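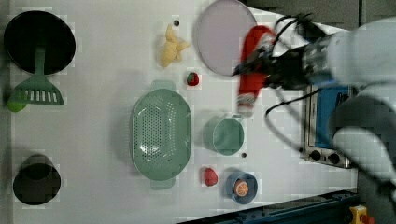
How much space does a small kitchen table need for cooking and laying out food at the same time?
Less than we expected, as long as the things used together are kept together and the middle of the table is easy to reach.

Small Table Kitchen: Student Project Report
Flarolthorpe, April 2022

Our project was to plan a play kitchen that fits on a single white tabletop. We wanted a frying pan, a pot, a stove, a colander, crockery and a good selection of toy food, and we wanted it all out at once, because rummaging in a box is no fun!

What we used
The budget was 500 in class tokens. The biggest spend was the stove, with its blue top and two black knobs, and we love it. The colander and cup are both mint green, which makes them look like a set. The food includes a banana, strawberries and an orange slice that sits nicely in the little blue bowl.

How we tested layouts
We tried 3 layouts, named Fustgate, Pinivine and Lazaridis after the tables in our workshop. Each was tested in 9 short cooking games, and we wrote down every time somebody had to reach across something else. Over the whole project we logged 2,267 reaches (our wrists noticed).

Fustgate put all the cookware in a row at the back. It looked brilliant but the pot kept getting in the way of the pan. Pinivine had the food in one heap, so the strawberries vanished under everything. Lazaridis spread things out, with the colander in the centre and the stove on the right, and it was the clear favourite. Washing the fruit and then plating it felt really natural.

What we would change
The slotted spatula needs a proper resting place. We would also like a second bowl, and a lid for the pot if the budget stretches to it. Next we want to try the same layout on a round table.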